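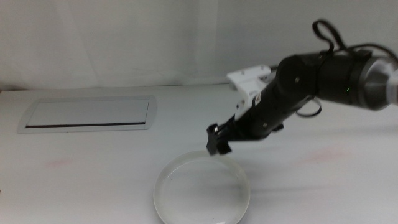 My arm over the glass dish, gripper just behind where I want it

Teaching by hand or by remote - my demos are all over the place
Posted by Meenakshi Suvarna, 27/02/2019

Hi all, first time posting, long time reader. I'm trying to teach my arm to come down over a round glass dish, close on the rim, lift it a little and put it back down. That's the whole task! I've been recording demos two ways. First I did it by hand, so the arm goes floppy and I push it through the motion myself. Then I switched to driving it with the little Rasiner hand controller from across the bench.

The hand-guided ones look lovely when I play them back, but the arm always drifts towards the back rim on its own runs and sometimes clips it on the way down. The remote ones are slow and jerky (my fault, I over-correct constantly) but the end position is better. I've got 37 demos by hand and 12 by remote, all saved in Flustgate. Do I throw one lot out? Mix them? Start over and cry? I'm also wondering if a clear dish on a white table is just a mean thing to ask of a camera. Any help appreciated, I've been at this since my holidays ended.

Kaimal
Don't mix them yet. When you push the arm around you're adding your own weight to it, and the joints don't settle in quite the same spot when the motors take over. I had the same drift and it was always in the direction I'd been leaning. Try this: take one of your hand-guided demos, replay it exactly with the dish in the same place, and watch where the fingers end up. If the replay lands behind the rim, there's your answer and the training has nothing to do with it.

The other thing is your cables. You've got a big loop standing up at the top and another one hanging down under the middle of the arm. When you guide by hand you probably move them out of the way without noticing - I certainly did - and then on its own the arm has to drag them along. I'd tidy the lower one before recording anything else. Velcro ties, leave enough slack for the full reach, done.

And check the screws on that white bracket on the forearm while you're there. Mine worked loose after a couple of weeks and I blamed the software for most of April.

Posted by wombat_servo
just use remote, hand guiding is a waste of time imo. get 95 good ones and train on that. also put some coloured tape on the dish

Arkeck
I'd go with remote too, but I wouldn't bin the hand-guided set, it's handy for checking the path. For the jerkiness, turn the controller speed right down for the last bit of the descent and keep it normal everywhere else. It feels painfully slow and you'll want to fiddle with it. Hands off! Let the arm stop completely above the dish, take a breath, then go straight down. If you wobble sideways near the rim, delete that demo and do it again, because the arm will learn your wobble as if it was part of the job.

On the clear glass, yes, it's a tough one. The table shows straight through the base, so all the camera really gets is the rim and whatever reflections are on it, and those change when the light changes. I tried tape on mine and it worked fine until I took the tape off, and then I was back to square one. What helped me more was moving the dish a little between demos, and doing some with the blinds open and some with them shut. I did 21 that way before it started behaving, and I kept the tape in the drawer.

Start your remote demos from a few different heights as well. If every single one begins from the same pose you'll get an arm that's brilliant from that pose and hopeless from anywhere else.

Meenakshi Suvarna
Thanks so much everyone! Kaimal, I did the replay test and it does land behind the rim, so that's the leaning thing I guess (I'm left-handed and stand on the wrong side of the bench, which can't help). Going to tie up that lower cable tonight and start a fresh remote set with the speed turned down. Will report back on the blinds.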